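Placement before timetable

At Clurkton, a student who wants an evening language course no longer picks a level from a list. Since October each applicant has sat a placement test in Sarkora, the booking system the language department shares with the library, and the system offers only the groups that match the result.

The test has three parts: listening, reading and a short written task. The first two are marked automatically. The third is read by a tutor, usually Hedvika Urban or Gwenaël Pichon, and takes up to eight working days to come back.
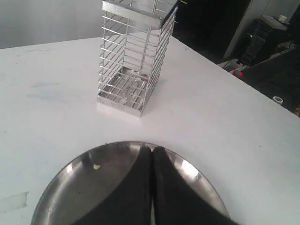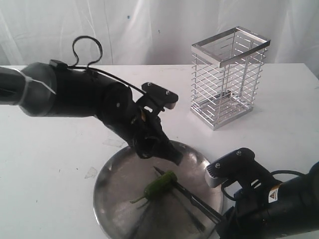

Groups are capped at nine. Under the old rules a Czech beginners' class could hold twice that, and Ľubica Trnka, who runs the Slavonic section, says mixed levels were the larger fault. "I had people who could read a newspaper sitting next to people learning the alphabet."

The question bank holds 600 items, written by the tutors and stored by level and skill. Items that most test takers get right at every level are withdrawn at the end of term.

Ukrainian is still outside the scheme. Myroslav Mykhailiuk places his students by interview and intends to go on doing so until the listening recordings are replaced. Saturday groups follow the same rules as evening ones, but are booked separately.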